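Nulstead Household Medicines Survey: data card

Version 2. Released 3 March 2026.
Maintainers: Latifa Salem, Radosław Tomaszewski
Data cleaning: Nabila Hamdy
Field coordination: Mostafa Shawky, Kieran Ó Ceallaigh

Summary

The Nulstead Household Medicines Survey records what people keep at home in the way of tablets, capsules and liquids, where they keep it, and what they do with it once it is out of date. Each household filled in one form. The release consists of plain text tables, a codebook and the blank form. It holds no names, addresses or prescription numbers.

Version 1 covered the Nulstead area only. Version 2 adds Wivwood, corrects the storage codes and drops one column that was found to be unreliable (see Changes).

Files

households.csv: one row per household. Holds the household key, area, size band, dwelling type and the answers to the storage questions.
items.csv: one row per medicine reported. Holds the household key, item key, form, container type, expiry status and last-use band.
disposal.csv: one row per disposal route named by a household. A household may appear more than once, or not at all if the disposal page was left blank.
codebook.txt: all codes, with the wording of the question each one comes from.
form_blank.txt: the text of the paper form as printed.

All files are UTF-8 with Unix line endings. Fields are separated by commas and quoted only where needed. The first line is a header. Tables join on hh_key; item keys are unique within a household but not across the whole file, so use both keys together.

Main fields

hh_key: integer, assigned at random after cleaning. It carries no information about order of return and does not match the keys used in version 1.
area: N for Nulstead, W for Wivwood.
size_band: 1, 2, 3-4, or 5+.
dwelling: house, flat, other.
store_main: the place where most medicines are kept. Coded as kitchen, bathroom, bedroom, hall, other.
store_locked: yes, no, partly. "Partly" was added by the coders for forms where both boxes were ticked and a note explained that only some items were locked away.
form: tablet, capsule, liquid, cream, inhaler, other.
container: blister, bottle, tube, box only, organiser, other.
expiry: in date, out of date, not readable, no date shown.
last_use: under a month, 1-12 months, over a year, never, not sure.
route: pharmacy, household waste, sink or toilet, given away, kept, other.

Missing values are left blank. The code "not sure" is a real answer printed on the form and must not be treated as missing.

Notes on container coding

Container type caused more queries than any other field. The form asked for "what it comes in", and answers ranged from one word to a full account of how the item was moved from one pack to another. The coders applied these rules in order:

1. If the medicine is still in the pack it was supplied in, code that pack.
2. If it has been moved, code what it is in now and set moved to yes.
3. If a household keeps the same medicine in two kinds of container, enter two rows.
4. A day-of-the-week tray is an organiser, whatever else it is called.
5. A bottle is a bottle whether it holds tablets, capsules or liquid. Use the form field to tell them apart. 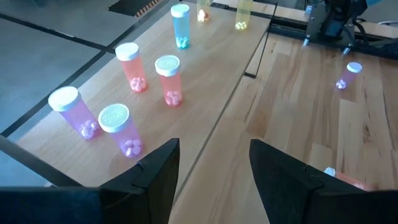 Fig. 1. Tinted pill bottles. Code: bottle.

Bottle colour was asked for in version 1 and has been removed. Respondents used the same word for different tints, and many gave the colour of the cap or the label. Anyone who needs the old column can take it from the version 1 archive, but it should not be used for analysis.

Collection

Forms were delivered by hand and returned by post or to a drop box. The field period closed in November. The adult who usually looks after the household's medicines was asked to fill in the form. Respondents were told to go and look in each storage place before answering. The form has no way of checking whether this was done.

No payment was made. Translated forms were not available, and households that could not read English easily are likely to be under-represented.

Processing

Paper forms were keyed twice by different people using the Flornus entry sheet. The two files were compared field by field and differences settled against the paper. After keying, 28 forms were set aside as unusable, either because the items page was blank or because more than one household had been entered on a single form. A further 88 item rows were merged as duplicates within a household.

Free text was read once for coding and then discarded. It is not included in any release and cannot be supplied on request.

Known problems

Creams and inhalers are undercounted. The form puts tablets first, and several respondents appear to have stopped there.

Expiry status depends on the respondent finding and reading the date. Items moved out of their original pack mostly have no date shown, so the share that is out of date should be read as a lower bound.

The Haugen estate lies on the boundary between the two areas. Forms from there were coded to Nulstead in version 1 and are coded to Wivwood now. Comparisons of area totals between versions will be wrong unless this is allowed for, and the public files do not identify which rows are affected.

The disposal question does not ask about quantity. A household that once poured a spoonful of syrup down the sink is recorded in the same way as one that does so every month.

Suitable uses

The data can be used to describe storage habits, to plan local take-back schemes and to teach basic survey analysis. They are not weighted and should not be used to produce national estimates. They hold nothing on dose, diagnosis or named products, and no clinical conclusion can be drawn from them.

Changes

Version 2: Wivwood added. Code "hall" added to store_main. Field moved added to items.csv. Bottle colour removed. Household keys reissued.
Version 1: first release, Nulstead only.

Licence and contact

The tables may be copied and reused with credit to the Nulstead Household Medicines Survey. Please state the version number. Attempts to identify households are not permitted. Corrections to the codebook go to Nabila Hamdy; all other questions go to the maintainers.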